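손목 카메라로 시연 데이터 모을 때 빈 구간과 놓기 직전 구간, 어디까지 남기나요?

분류: 로봇 학습 / 데이터 수집
답변 3개

질문

작은 연구실에서 모방학습용 시연 데이터를 모으고 있습니다. 작업은 책상 위 문구류를 집어서 칸이 나뉜 둥근 정리함에 넣는 것입니다. 물체는 지우개, 마커, 펜 정도이고 사람이 원격조작으로 로봇을 움직이면서 영상과 관절값, 그리퍼 개폐값을 같이 저장합니다. 수집 프로그램은 Fusik이라고 저희 쪽에서 만든 것을 쓰고 있고, 프로젝트 이름은 Plarkodia입니다.

지금까지 에피소드 207개를 모았습니다. 조작자는 저를 포함해 3명입니다. 한 번 학습을 돌려 봤는데 결과가 좋지 않았습니다. 증상은 두 가지입니다.

첫째, 시작하고 나서 그리퍼가 테이블 위에서 한참 멈춰 있습니다. 물체가 손목 카메라에 안 들어오는 위치에서 시작하면 거의 움직이지 않습니다.

둘째, 물체를 집는 것까지는 하는데 정리함 위에서 놓는 시점이 들쭉날쭉합니다. 칸막이에 걸쳐 놓거나, 너무 높은 데서 놓아서 밖으로 튑니다.

첫째 증상은 데이터에 이런 프레임이 많아서 그런 것 같다고 짐작하고 있습니다. 그리퍼는 벌어져 있고 화면에는 회색 면과 조명 반사밖에 없습니다.
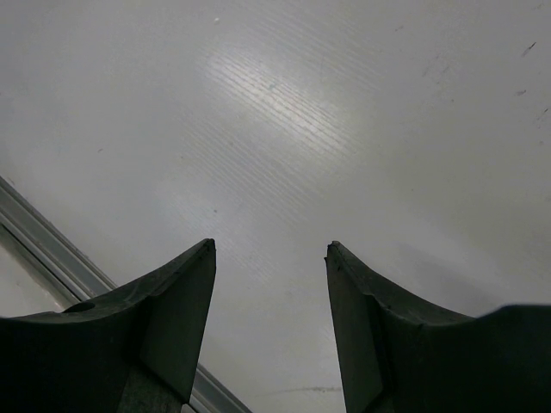
이렇게 물체가 안 보이는 프레임은 학습 전에 전부 지워야 하나요?
전부 지우면 물체를 찾아가는 동작까지 같이 없어지므로, 팔이 움직이는 부분은 남기고 관절값이 변하지 않는 정지 구간만 잘라 내는 것이 일반적입니다.

위의 내용은 같은 연구실 선배에게 들은 답을 그대로 적은 것입니다. 그런데 정지 구간의 기준을 어떻게 잡는지가 애매합니다. 조작자가 잠깐 망설인 것과 정말 필요 없는 대기 시간을 구분할 방법이 있을까요? 그리고 놓는 시점 문제는 데이터를 더 모으면 해결되는지, 아니면 모으는 방식을 바꿔야 하는지 궁금합니다.

참고로 외부 카메라도 한 대 있는데 지금은 손목 카메라만 학습에 넣고 있습니다.

답변 1 (채택됨)
작성자: Olga Aguiar

비슷한 정리 작업으로 데이터를 2,335개까지 모아 본 적이 있습니다. 순서대로 적겠습니다.

정지 구간부터 말씀드리면, 저희는 관절 속도와 그리퍼 개폐값을 같이 봅니다. 둘 다 변화가 없는 상태가 일정 시간 이상 이어지면 자르고, 에피소드의 맨 앞과 맨 뒤는 더 엄격하게 자릅니다. 가운데 구간은 조심해야 합니다. 집기 직전에 조작자가 위치를 맞추느라 멈춘 것처럼 보여도 실제로는 아주 조금씩 움직이고 있는 경우가 많습니다. 임계값을 크게 잡으면 이 부분이 다 날아갑니다. 처음에는 앞뒤만 자르고 학습을 다시 돌려서 차이를 보세요. 한꺼번에 여러 개를 바꾸면 뭐가 원인이었는지 모릅니다.

망설임은 자르는 것보다 안 생기게 하는 편이 낫습니다. 녹화 버튼을 누르기 전에 조작자가 이번에 뭘 집어서 어느 칸에 넣을지 정하게 하세요. 저희는 종이에 순서를 적어 두고 그대로 했습니다. 그것만으로 에피소드 길이가 많이 줄었습니다.

그리고 물체가 손목 카메라에 안 들어오는 시작 위치에서 멈추는 것은 정지 프레임만의 문제가 아닐 수 있습니다. 화면에 테이블만 보이면 모델 입장에서는 왼쪽으로 갈지 오른쪽으로 갈지 정할 정보가 없습니다. 같은 화면에서 어떤 때는 왼쪽, 어떤 때는 오른쪽으로 간 데이터가 섞이면 평균을 내 버려서 제자리에 있게 됩니다. 외부 카메라가 있다고 하셨으니 그걸 입력에 넣으세요. 못 넣는 사정이 있으면 시작 자세를 하나로 고정하고, 먼저 위로 올라가 넓게 보는 동작을 모든 시연에 똑같이 넣는 방법도 있습니다.

놓는 시점은 시연을 통일해야 합니다. 조작자가 3명이면 놓는 높이도 세 가지일 가능성이 높습니다. 정리함 위에 와서 물체를 세운 채로 위치를 맞추고, 내려간 다음, 벌리는 순서로 정해 두세요. 아래 장면이 위치를 맞추는 단계에 해당합니다. 지우개가 손가락 사이에 세로로 물려 있고 뒤쪽 칸막이와 빨간 마커 사이에 와 있습니다.

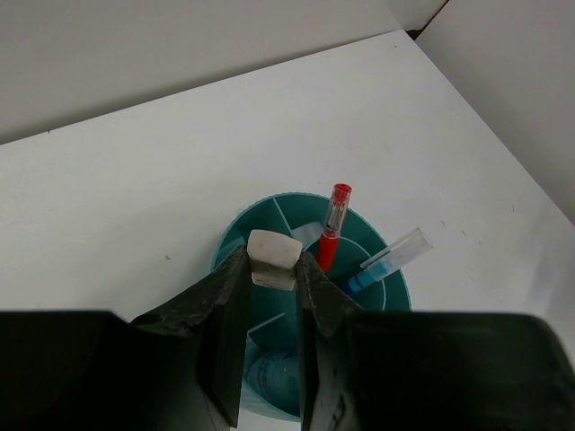
놓기 직전 구간은 시연마다 얼마나 길게 녹화해야 하나요?
길이를 정해 두기보다 정렬, 하강, 벌리기, 후퇴의 네 단계가 모두 들어가도록 녹화하고, 후퇴 뒤에 팔이 완전히 멈추면 바로 끊으면 됩니다.

후퇴를 빼먹는 분이 많습니다. 벌리자마자 녹화를 끊으면 모델이 벌린 다음에 뭘 해야 하는지 배우지 못해서 그 자리에서 다시 오므리는 일이 생깁니다. 207개 중에 후퇴가 없는 게 얼마나 되는지 먼저 확인해 보세요.

정리함에 이미 다른 물건이 꽂혀 있는 상태도 섞어야 합니다. 펜이나 마커가 한쪽으로 기울어 있으면 들어갈 자리가 좁아지고, 손목 카메라에서 보이는 모양도 빈 정리함과 많이 다릅니다. 빈 정리함으로만 모으면 두 번째 물건부터 실패합니다. 저는 에피소드마다 남아 있는 물건 조합을 바꾸고 메타데이터에 적어 두었습니다. 나중에 어떤 조합에서 실패하는지 찾기가 쉽습니다.

마지막으로 개폐값 기록을 확인하세요. 명령값만 저장하고 실제 측정값은 저장하지 않는 프로그램이 있습니다. 지우개처럼 눌리는 물체는 둘이 꽤 차이가 납니다. 둘 다 저장하세요.

댓글
질문자: 확인해 보니 Fusik은 명령값만 저장하고 있었습니다. 측정값도 넣도록 고치겠습니다. 후퇴 없는 에피소드도 꽤 나옵니다. 이건 버려야 하나요?
Olga Aguiar: 집는 구간은 쓸 수 있으니 버리지 말고 놓기 전에서 잘라 따로 두세요. 단, 잘린 데이터라는 표시는 꼭 하시고요.

답변 2
작성자: steinbach_lab

그냥 더 모으세요. 207개면 적습니다. 물체가 세 종류에 칸도 나뉘어 있는데 그 정도로는 뭘 해도 불안정합니다. 저희도 처음엔 필터링을 이것저것 해 봤는데 결국 양을 늘리니까 나아졌습니다.

댓글
Jana Bauerfeind: 방식이 제각각인 채로 양만 늘리면 놓는 높이 문제는 그대로 남습니다. 먼저 통일하고 모으는 게 시간이 덜 듭니다.
steinbach_lab: 그건 맞습니다. 같이 하시면 됩니다.

답변 3
작성자: Jana Bauerfeind

위 답변에 없는 것만 추가합니다.

조명 반사도 확인하세요. 밝은 테이블은 손목 카메라가 움직일 때마다 반사 위치가 바뀝니다. 노출이 자동이면 반사가 들어올 때 전체 밝기가 같이 흔들립니다. 노출과 화이트밸런스를 수동으로 고정하고, 수집할 때와 실행할 때 값을 똑같이 맞춰야 합니다. 저는 Kakton에서 일할 때 이걸 안 맞춰서 8월 한 달 동안 모은 데이터를 다시 모았습니다.

또 하나는 물체별 비율입니다. 조작자는 쉬운 것부터 하게 됩니다. 모아 놓고 보면 집기 쉬운 물체에 몰려 있습니다. 매일 끝날 때 물체별, 칸별 개수를 표로 뽑아 보고 모자란 것부터 다음 날 시작하세요.

실패한 시연은 지우지 말고 실패 표시만 해 두는 게 좋습니다. 지금 모델에는 안 쓰더라도 나중에 성공 여부를 판정하는 모델을 만들 때 필요합니다. 놓쳤다가 다시 집어서 성공한 시연은 그대로 학습에 넣어도 됩니다. 저희 경우에는 그런 시연이 조금 섞여 있는 쪽이 실행할 때 덜 막혔습니다.

댓글
질문자: 노출이 자동으로 되어 있었습니다. 우선 노출 고정, 앞뒤 정지 구간 자르기, 외부 카메라 추가를 하나씩 적용해서 비교해 보겠습니다. 놓는 순서는 오늘 조작자들과 정했습니다.
Jana Bauerfeind: 노출을 바꾸면 기존 207개와 밝기가 달라집니다. 새로 모은 것과 섞기 전에 따로 학습해서 비교해 보세요.
질문자: 알겠습니다. 폴더를 2개로 나눠 두겠습니다.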